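七月，周三，收纳小件这一批

早上九点二十到的 Brarumside。Mwajuma 已经把床铺好了，还是那块灰格子布，上面是这一轮要收的东西：小毛巾、发圈一类的布件、单片包装的卫生用品、棉絮一样的白东西。任务写在板子上只有一行：把散放的小件收进托盘，两手都可以用。我上周就说过这一行太短，没改。先记着，后面会讲到它惹的麻烦。

这一批到昨天收工为止，登记 391 条。自动筛查过了 279 条，剩下 112 条挂着等人看。Emmanuel 的意思是 279 条已经够开一次训练，先跑起来再说。我的意思是先搞清楚“过了”是什么意思。筛查脚本只看三件事：时间戳连不连续，夹爪开合信号有没有丢，轨迹有没有跳。一条记录三样都好，里面的人可以从头到尾什么都没夹起来，照样算过。

所以上午我没采新的，坐在床边看 Mwajuma 采，顺便抽查旧的。抽 34 条，全部从那 279 条里随机取，种子写在表头，谁想复查可以自己跑。

抽查的办法很笨。每条从头放到尾，记四栏：第一次接触是否夹住、夹住后有没有掉、放进去之后有没有再碰、结束时手是不是停稳了。不打分，只写是或否，拿不准就写“看不出”。我故意没有设“总体质量”这一栏。上个月在 Clerketen 那批 618 条设过，两个人打出来的分对不上，最后取了平均，平均完谁也说不出三点五分的动作长什么样。

先说单片包装的那种。外包装滑，薄，边上有压出来的封边。夹爪从上往下去夹平躺的一片，指尖垫碰到布面以后才开始合，合的时候把床单一起带起来。人手感觉得到，会自然往上抬一点再夹；新来的采集员头两天感觉不到，等于在练怎么捏床单。这两种动作在开合曲线上几乎一样，合到的宽度也差不多，脚本当然分不出来。

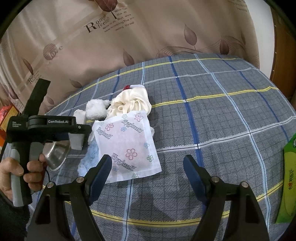
我问 Mwajuma 她自己是怎么夹的。她说先找翘起来的那个角，没有翘角就先用一边指尖把它拨歪，让它靠在别的东西上，再从侧面进。她说这话的时候手上没停。我觉得这条经验比说明书里那两页值钱，可是它没写在任何地方，Clerketen 那边的人也没听过。于是同一件东西，一边是侧夹，一边是硬按，标签都叫“拾取小件”，混在一起喂进去。Emmanuel 说模型会自己学出两种模式。也许会。我要看到它在没有翘角的时候不去取两种做法的中间值，才信。

我们为这个吵了十分钟左右，记一下双方的话，免得下周重吵。

Emmanuel：多样性是我们要的，做法越多越好，部署以后什么情况都会碰到。
我：情况的多样和做法的多样是两件事。东西换着摆，我赞成。同一个摆法里，五个人五种夹法，其中两种是错的，我看不出有什么好处。
Emmanuel：错的筛掉就行了。
我：用什么筛？
然后他去倒水了。

公平起见，他有一点说得对：我拿不出证据说混着训一定会坏。我手里只有 Clerketen 那次的印象，那次同时换了相机标定和动作频率，效果差可以赖任何一个。那次也没留对照。所以我的反对目前只是怀疑，写在这里，级别就是怀疑。

接着说软东西。毛巾和发圈那类反而容易夹，难在放。指尖一松，布料还挂在垫子上，采集员会抖一下手腕。抖的动作五花八门，有人往下点，有人往旁边甩，有人用另一只手去扒。扒的那种最麻烦，因为两只手的时间戳要对齐才看得懂，而我们两路的对齐目前靠开头的一次拍合，拍合以后就不管了。采得长的那些，末尾有没有漂，我没有量过，也没见谁量过。这条列入待办第一。

还有托盘满了以后的事。说明只讲“收进托盘”，没讲满到什么程度停，也没讲叠不叠、压不压。前半段收得整整齐齐的，到后面只能往上堆，堆上去的又滑下来，再捡一遍。再捡的那一遍算一次新的拾取还是算修正？登记表里没有这一栏，各人按各人的理解填。

昨天下午我翻了 Mwajuma 填的备注，她凡是滑下来重捡的都写了“补”。其他人不写。结果就是看起来她的失误最多，实际上只有她记了。要是有人拿这张表去排采集员的名次，我会当场把表撕掉。

中午前又采了一段双手的，一只手悬着布件往盘边送，另一只手张着等。我坐在旁边只管盯开合信号。
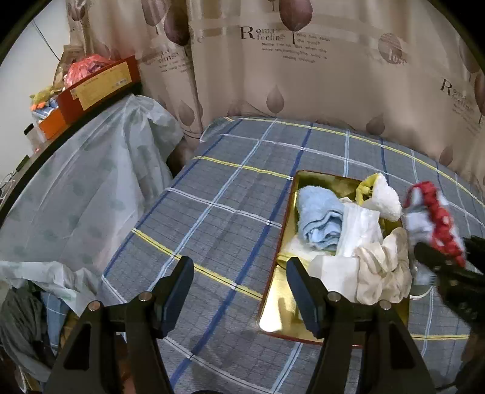
双手的问题比单手多一层：等着的那只手算不算在做动作？采集员自己觉得是在休息，可记录里它一直在微微地动，张着口，跟着身体晃。学习的时候它也是目标的一部分。我担心学出来的东西会有一只永远在发抖的闲手。Emmanuel 说加个静止阈值，低于阈值就当没动。阈值定多少？定大了会把慢慢靠近的那一段也抹平，而靠近那一段恰好是我最想留的。今天没有结论。我的提议是先不动原始数据，另外存一份掩码，训练时可开可关，两样都跑。他同意了，条件是掩码由我来写。行。

说回抽查。34 条看完了，花的时间比预想的长，中间停了一次吃饭。我不打算在这里报比例，因为四栏里“看不出”太多，尤其是“放进去之后有没有再碰”那栏。手腕上的视角一撤走，托盘就不在视野里了，另一只手要是也不朝那边，放得稳不稳根本无从判断。报一个百分比出来，下周就会出现在别人的幻灯片上，再也收不回去。能说的只有几条定性的：

一，确实有整条没夹起任何东西的记录通过了筛查。有一条就够说明脚本的定义有漏洞。

二，“第一次接触是否夹住”这栏，同一个人上午和下午差别明显。累了。排班表上连续采集的时间该缩短，这件事跟算法没有关系，也最容易被跳过去。

三，结束姿态乱。有的停稳了才按结束，有的手还在往回收就按了。后一种会教它“做完就逃”。

四，背景太单一。Brarumside 这批都在这一张床上，后面都是那幅印着叶子和英文的窗帘。我怀疑里面有相当一部分“学会了”其实是认得这块格子布。验证办法不难：留出一套别的床单，训练时一条都不放，只拿来测。要是换了布就不会了，我们至少知道自己买到的是什么。

第四条 Emmanuel 不服，说格子布的纹理对定位有帮助，素色床单上轨迹反而容易跳。这个我信，之前在素色桌面上试的时候轨迹跳得厉害，我在场。可是对定位有帮助和对泛化有帮助，是两本账。现在的做法等于用前一本的盈余去填后一本，还没人查过后一本。

下午两点，Nnaji 那边打电话来问进度，问的还是条数。我说 391。对方说很好，离目标不远了。我说其中能用多少还不清楚。对方停了一下，又问什么时候能到下一个整数。合同按条数结算，我理解，但按条数结算就会得到条数。采集员每采一条短的比采一条长的划算，于是拾取越来越快，犹豫越来越少，犹豫之后的调整也越来越少。而我一直认为调整那一段最难得，顺利的动作写个脚本都能生成。

我跟 Mwajuma 核对了一下，她承认最近会先把难夹的那几样往边上拨，最后时间够了再收。没有人叫她这么做，也没有人叫她别这么做。这不怪她。问题是数据里难的东西总在最后出现，托盘总是快满了，手也总是最累。模型要是学到“薄片总是最后拿”，我一点也不会奇怪。

针对这个临时改了规矩，下午开始试：每条开始前抽签定第一件拿什么，抽到薄片就先拿薄片。签是拿便签纸剪的，放在杯子里。试了几条，Mwajuma 说别扭，节奏全断。我说断就断。她又说抽完签眼睛会先去找那样东西，找的时候手就悬着，开头多出来一段空等。这个我没想到。空等那段要不要剪，又是一个问题。暂时不剪，在备注里写“抽签”，以后可以整段挑出来。

顺手试了 Jellomley 送来的新指尖垫，样品只有一副。纹路比现在的深，夹单片包装好像稳一些。只是好像。换垫的时候我在旁边看着，采集员也知道换了新的，动作自然会小心。要比就得让人不知道手上是哪一副，隔天轮换，由第三个人装。说给 Emmanuel 听，他嫌麻烦，说一眼就看得出好用。我说那你看一眼，把数字写给我。样品先收在抽屉里，没比之前不上。

另外，换垫会改变夹爪合到底的读数，合到底的零点得重新标。上次换垫有没有重新标，我翻了记录，没有写。也就是说 Clerketen 那 618 条里可能有一段零点是歪的，歪多少、从哪条开始都不知道。晚上发消息去问。要是问不出来，我主张把开合宽度那一路按天重新归一，别直接用绝对值。

四点以后没再采，整理备注。把 Mwajuma 的“补”字拆成三种：滑落重捡、夹空重夹、放歪了扶正。她看了说还缺一种，两件粘在一起被一起夹起来的。加上了，叫“带起”。带起这种我原来都当成功算的，现在想想，任务是收进去，一次收两件按理没错，可要是以后任务变成“只拿那一件”，这些全是反例。先标出来，好坏以后再说。

待办，按我的顺序，不按条数的顺序：

1. 两路时间对齐。开头拍合一次，结尾再拍合一次，量出漂多少。明天就做。
2. 筛查脚本加一条：全程没有一次合住且保持的，退回人看。保持多久算数，拿已经看过的 34 条来定，定完再另抽一批来验，不要用同一批自己验自己。
3. 112 条挂着的，每天看一部分。先看长的。
4. 任务说明重写，至少写清楚满了怎么办、结束时手停在哪里。Mwajuma 起草，我只改错字。
5. 静止掩码，我来写。
6. 另一套床单，要素色和大花各一。借不到就买。
7. 问 Clerketen 零点的事。
8. 排班：连续采集时间缩短。找 Emmanuel 签字。

关于那 279 条要不要先跑：最后说好先跑，但跑两份，一份全用，一份剔掉整条没夹起东西的，其他设置一个字不改，种子一样，用同一套没见过的摆法测。要是两份没差别，我就承认脚本的漏洞暂时不要紧，去操心别的。Emmanuel 押没差别，我押有差别，但我也写明：差一点点不算我赢，得多换几个种子还站得住才算。他说这样我永远不会输。我说那种子数你定，他定了五个。

剔掉哪些由 Mwajuma 来标，她没参加打赌，标之前不看结果。她问标错了怎么办，我说拿不准的一律留下，另列一张单子给我，周末前我重看一遍。

补一笔：收工时发现登记表里有两条编号重复，时间不同，内容还没核。391 这个数先不要往外报了，已经报给 Nnaji 的，等核完再去更正。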